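I finally have a table big enough for the big paper, and I'm so happy about it!

For two years I did all my pattern tracing on the floor (my knees have opinions), or I folded the sheet in half and pretended the crease wouldn't matter. It always mattered. Then in September Eduardo Sampaio, who runs the sewing swap over in Vellumdale, mentioned he was letting go of a light wood table with nice rounded corners. I had it home by dinnertime. It cost me 70 dollars and I would have paid more, but please don't tell Eduardo.

First thing I did was pull out a sheet of the heavy white paper from Mavimier and lay it out flat. What a feeling! I'd been hoarding that paper for a coat pattern, the long one with the swingy back, and I'd never once seen a whole sheet open without a chair leg on top of it.

A few things I've picked up so far:

- Let the paper rest overnight before you draw on it. Mine comes rolled and it sulks.
- Turn the sheet at an angle if you're working on a long curve. I can reach so much more of it without walking around the table.
- Wipe the wood down first. Crumbs under paper will find your pencil every single time.
- Soft pencil for the first pass, then go over the line you like with pen.
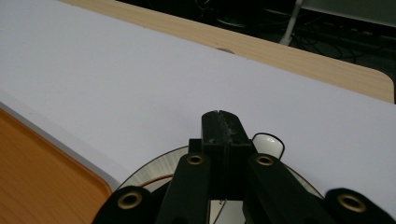
*Big white sheet on the new table, orange wood peeking in at the corner.*

I've traced the front and both sleeves now, and the collar is next. The collar scares me a little, so I'm making a practice one out of an old bedsheet before I touch the good wool. If any of you have sewn a shawl collar and lived, please leave me a comment with your tips, especially for that inside corner at the back of the neck!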